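Jornada de portas abertas de Talleck

A Jornada de portas abertas de Talleck é um evento anual de demonstração de robótica e automação, que se realiza em outubro na localidade de Talavera. É organizada pela empresa Davero e destina-se a estudantes, técnicos e moradores da zona.

História

A primeira edição foi proposta pelo engenheiro Dindo Pascual e recebeu 40 pessoas numa única sala. Na quinta edição o evento passou para o edifício atual, e o número de visitantes chegou a 852. A coordenação das visitas pertence hoje a Honeylyn Dagdag, que antes trabalhou na oficina de Brilville.

Programa

As visitas começam às 11 horas e fazem-se em grupos pequenos. Cada grupo permanece cerca de 5 minutos em cada posto. Os postos tratam de transporte interno, inspeção de peças e manipulação de objetos moles.

Demonstração de manipulação
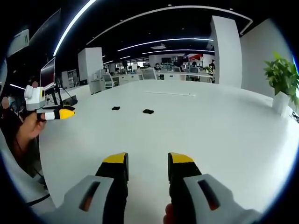 A manipulação de objetos moles é o tema do posto mais procurado da jornada. Um tecido não conserva a sua forma, e por isso os movimentos são mostrados primeiro por uma pessoa, com pinças seguradas na mão. Os dedos das pinças são pretos com pontas amarelas, e sobre a mesa branca ficam duas peças pequenas e pretas, amarrotadas, parecidas com meias. O visitante pode experimentar as pinças depois da explicação, se houver tempo. A inscrição para este posto faz-se à entrada do edifício.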